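Two hundred demonstrations in the marble room
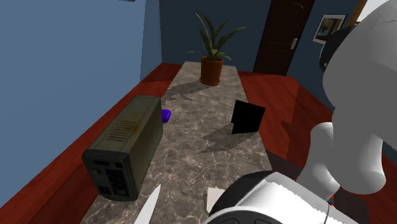 The table in the simulator, with the power supply unit, the black panel and the plant at the far end.

December 2022

In my last post I promised to write about how I collect the examples for my small learning project, which I call Hillo. Several readers asked for this, and I am sorry that it took so long. My evenings have been short.

First, the goal. I want a policy which can move the arm to an object that I name, and push or pick this object without disturbing the others. I do not own a real arm, so everything is done in simulation. The room, the table and the arm are all rendered on the computer under my desk, which also heats the room quite well in winter.

One demonstration goes like this. The program puts the objects on the table and shows me a sentence, for example "push the black panel toward the plant". I move the arm with an old game controller until I am satisfied, and then I press the button for saving. If I made a mistake, I press the other button and the attempt is stored in a separate folder. In the beginning I deleted the bad attempts. This was a pity, and I now think they would be useful for teaching the system what a failure looks like.

Until yesterday I had recorded 268 attempts. When I watched them all again, I kept 200. From the 68 which I removed, most had the same problem: I waited too long before the first movement. A person who reads the sentence, scratches his head and then begins to move is producing many frames where the arm does nothing. The policy learned this from me very faithfully. It stood still above the marble and did not want to start. Now the recording begins only when the controller stick is moved for the first time.

The power supply unit gives me the most trouble. It is big compared with the other things, it lies diagonally, and the small purple object likes to end up behind its corner. From the camera by the arm I can then see only a part of the purple one. I considered moving the camera higher, but Kalevi Leinonen, with whom I studied and who reads these posts before I publish them, advised me to leave it. His argument was that things will hide behind other things in any case, and the examples should contain this. I followed his advice. It makes the recording slower, and I have to drive the arm more by memory than by sight.

Another matter is light. The shadows on the table are rather strong, and in the first 152 recordings the lamp was always in the same place. A model trained on these was good until I moved the lamp, and then it reached for the shadow of the panel. I have seldom laughed so much at my own work. Since then, the light position is chosen new for each recording. I have also started to change the color of the walls, but not yet the floor, as the wood texture is saved inside the room file and I have not understood how to replace it.

My hands are a limit also. After 2 hours with the controller my thumb is sore and the movements become lazy, with wide curves where a straight line would do. I write down the time of each recording, so later I can check if the evening ones are worse. I suspect that they are.

Next I will write the sentences in more varied ways. At present they all begin with "push" or "pick", and this is too poor. If you have a good method for checking that two demonstrations are not almost the same, please leave a comment. I hope to have the next set ready in March.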